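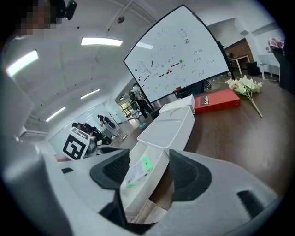

Attachment 1: Compartment tray with green-labelled box, wooden table.

Ticket subject: Zumdale label module drops last line of product card
Status: Resolved, monitoring
Priority: 2
Site: Bruto distribution centre, dispatch area
Product: Sendier label module

Summary
Following the February update, the site reported that product cards for the Lis range were printing without the storage line. Barcodes were unaffected. Cards for all other ranges printed in full.

Steps taken by support
The print queue was cleared and the template reloaded from the Zumdale server. The fault persisted. The site was asked to confirm the paper size and driver version, and both matched the recommended settings.

A comparison of the old and new templates showed that the body text had been changed from 8 point to 9 point during the update. On items with a long description, the text exceeded its field and the final line was discarded without a warning.
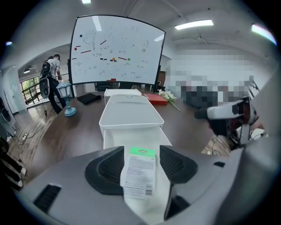
Attachment 2: Product card, green header, barcode at lower right.

Resolution
Body text was returned to 8 point and the template was locked against automatic changes. The site was advised to restart the print service before the next shift and to reprint any Lis cards still held in dispatch. The batch affected was 3,000 cards. Stock already sent to stores is to be handled under the customer's own relabelling procedure, and is outside the scope of this ticket.

Customer response
The site confirmed on Saturday that the storage line was printing on all Lis cards. It has asked that overflow produce an error message in future releases. This has been logged as a separate enhancement request and has not been assigned a release.

Outstanding
Template permissions at the Zumdale office are to be reviewed by the account administrator. The ticket will remain open for monitoring until that review is complete.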